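Asking about a deposit for a wedding guitarist, what is normal?

Posted in Weddings and Parties, 2023-02-09

My sister is getting married in June at a small place outside Collmont and I said I would take care of the music. We want one person with a guitar who can sing during the meal and then play a little louder for dancing. I found a man who plays a lot of dinners in the area and he sounds good in his clips. He wants half the money now and the other half a week before the date. I have never hired a musician and I don't know if half is a lot. The contract is one page. It gives the date, the start time, three sets with breaks, and the total. It doesn't say what happens if he gets sick.

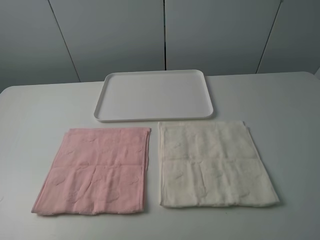 Live Music Help Desk, Fanham Community Boards

The other thing is the sound system. He says he brings his own speakers and they are fine for up to a hundred guests, but the venue told me they have a house system and would like people to use it. I don't know who decides that. I also don't know if I'm supposed to feed him. We have a fixed number of plates and I need to give the caterer a final count soon.

Thanks for any help.
Posted by rankinroad

Konrad Ziółkowski
I played weddings and company dinners for 20 years and now I mostly book other players. Half up front is on the high side but I would not call it strange. A lot of solo players ask for a quarter or a third. June dates go early, and once he holds yours he has to turn down other work, so the deposit is there to cover that. You can ask him to take less. The worst he can do is say no.

What I would worry about more is the contract. Ask him to add a line about illness. The usual wording is that he will try to find a replacement of similar ability, that you have the right to refuse the replacement, and that if you refuse or he can't find one you get all your money back, deposit included. If he has been at it for a while he will already know a few people he can call. Ask him for their names.

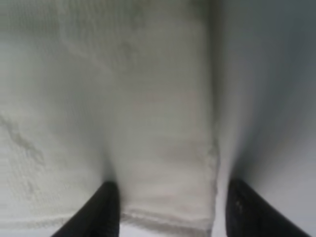
You also want a line that covers you if the wedding moves to another date. Most players will carry the deposit over once if they are free on the new day. Get that in writing, even if it is only an email that he answers with a yes.

For the sound, call the venue and find out what the house system is. Some of them are ceiling speakers meant for background music and speeches. Those are all right for the meal and poor for dancing. If the venue only prefers its own system, let him use his. If they require it, he needs to know now so he can ask what he can plug into it. Have him talk to the venue directly. You don't want to be carrying messages about cables back and forth.

Also ask where the power outlets are and how far they are from where he will stand. If it's outdoors, he needs cover over him and the gear. Put that in the contract too.

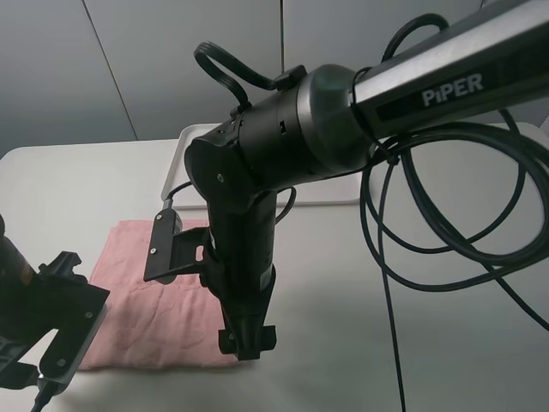 PiPER arm, side view

On food, check the contract first. If he is there for more than 3 hours, most people give the player a hot meal. Caterers often have a cheaper vendor plate, so ask for that when you give them your count. He should eat during one of his breaks, and somebody should tell the kitchen when that is. I have had many a plate arrive just as I was due back on.

timotent_dj
Just pay it. Half is normal where I am. I charge half and have never had a complaint. Use a credit card if he takes them.

Don't forget to send him the first dance song early. I ask for 6 weeks. If it's something he doesn't already play he has to learn it, and some people charge extra for that.

Konrad Ziółkowski
Good point about the song. I would add the ceremony music to that if he is playing it, and the list of songs your sister doesn't want to hear. A short list is enough. If you send a player a list of 10 must-plays and fill every set with requests, he can't read the room, and that is a large part of what you are paying for.
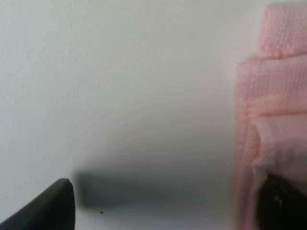
rankinroad
Thank you both. I wrote to him last night and he agreed to a third now and the rest a week before. He had no problem with the illness line and gave me two names. The venue says their system is the ceiling kind, so he is bringing his own and will call them about outlets. Caterer does have a vendor plate. I still have to get the first dance song out of my sister, she has changed it twice.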